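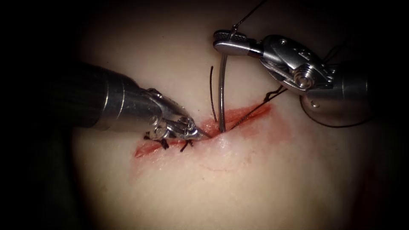

To: suture-practice list
Subject: Re: Pad wear and stitch spacing on linear incisions
Friday, 4:10 pm

> We are going through practice pads faster than the budget allows. The
> Prukia pads start to tear at the needle entry after two or three
> sessions, mostly where people have placed interrupted stitches close
> to the cut edge. We also see a lot of gaping between stitches on the
> longer incisions. Is anyone using a different pad, or is this a
> spacing problem? Also, does anyone have a tail length they hold
> people to? Ours are all over the place.

Mostly spacing and bite depth, I think. We ran the Prukia pads and the Divoditz pads side by side through July, 216 incisions in all, same suture and same needle. The tearing rate was close enough that I would not switch on that basis alone. The Divoditz surface is a little less slick, and knots seat better on the first throw. It also stains more and the stain does not come out.

What made a difference for us:

Bite. We had people entering 2 to 3 mm from the edge. Moving out to 5 mm on both sides stopped most of the pull-through. The pad has no real dermis to hold the thread, so a bite that would be fine on skin can be too small here.

Entry angle. Go in at 90 degrees to the surface and rotate along the curve of the needle. Pushing it forward in a straight line opens up the hole, and on the second pass through the same area it becomes a tear.

Order. We work from one end. On a straight cut that is fine, but if the cut is deeper at one end than the other, start at the deep end. The shallow end lies nearly closed by itself and needs less tension. If you start shallow, you arrive at the wide part with the edges already offset.

Tension. The edges should meet and no more. If the pad puckers, take the stitch out and place it again. Most of the gaping I see is next to a stitch that was tied too tight.

Tails. We cut at 5 mm for everything. Longer tails get caught under the next loop, and black thread is hard to sort out when two knots are close together. Below 3 mm the last throw tends to work loose on these pads.

On cost: rotate the pad and lay out the cuts before the first session, parallel, 15 mm apart. We get eight to a side. I can post the marking template if it's wanted. Chamoun sells a backing tray that keeps the pad flat, and it fits both makes if you trim the Divoditz ones along the short side.

One open question from our end. The red dye we run into the cut spreads along the wound edge and hides the needle exit. Has anyone tried the thicker Clunirura dye, and does it leave residue on the jaws of the needle driver?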